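Tovix Shared Floor — Fit-Out and Housekeeping Meeting
Minutes, May
Start 2:00 p.m.
Present: representatives of Tovix (chair), Raleo (flooring), Daneshvar (furniture), Sestley (building management)
Document ref. 3376

1. Minutes of the last meeting
Accepted with one correction: under item 4, "matte finish" should read "gloss finish".

2. Floor coating
Raleo reported that the coating is fully cured and open to normal foot traffic and rolling loads. Tovix asked if the gloss level could be brought down, as staff at the desks find the ceiling lights reflected in the floor distracting. Raleo stated that a satin top coat can be applied over the existing surface but would close the room for 2 working days. Sestley prefers to try lower light output first. Agreed to test reduced output along the desk side and report back. 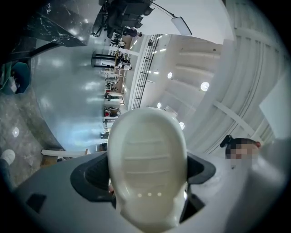 Item 2. Gray floor with ceiling light reflections; black marble countertop at top left.

Raleo repeated that floor cleaner must be pH neutral. Sestley to confirm what the cleaning contractor uses.

3. Desk area
Office chairs are being left out in the walkway at the end of the day. Chairs to be pushed in by the last user. Daneshvar will quote for hard-floor casters, priced per set. Desk lamps stay as installed. Tovix asked for clamp mounts in place of weighted bases on any further lamps; Daneshvar has no objection but needs the desktop thickness before ordering.

4. Items stored on the floor
Sestley raised the number of loose items kept at floor level, mainly on the window side and next to the marble-patterned cabinet. The walkway has to stay clear for the full width shown on the fire plan. The following was agreed:
Bags go on hooks or under the owner's desk. Hooks to be supplied by Tovix.
The hand trolley goes back to the storage room after use.
Sheets and boards are not to be propped against cabinet fronts. Waste goes in the bin the same day.
Power cables crossing the floor need a cable cover, or a route along the wall where the length allows.

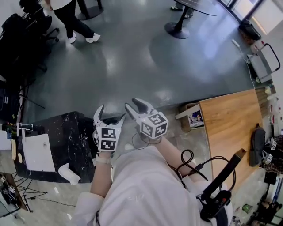

Item 4. Window side with bag, trolley and white power cable; cabinet at left.

Daneshvar noted that the round pedestal tables can be moved closer to the windows if more width is needed. Left open until the walkway has been measured.

5. Budget
Cable covers and hooks to be charged to the housekeeping line. Caster quote to be reviewed separately — no order before the next meeting.

6. Actions
Sestley: light output test; cleaner data sheet; walkway measurement.
Raleo: written price for satin top coat.
Daneshvar: caster quote.
Tovix: hooks, cable covers, desktop thickness to Daneshvar.

7. Next meeting
9 a.m., same room, date to be sent by Tovix.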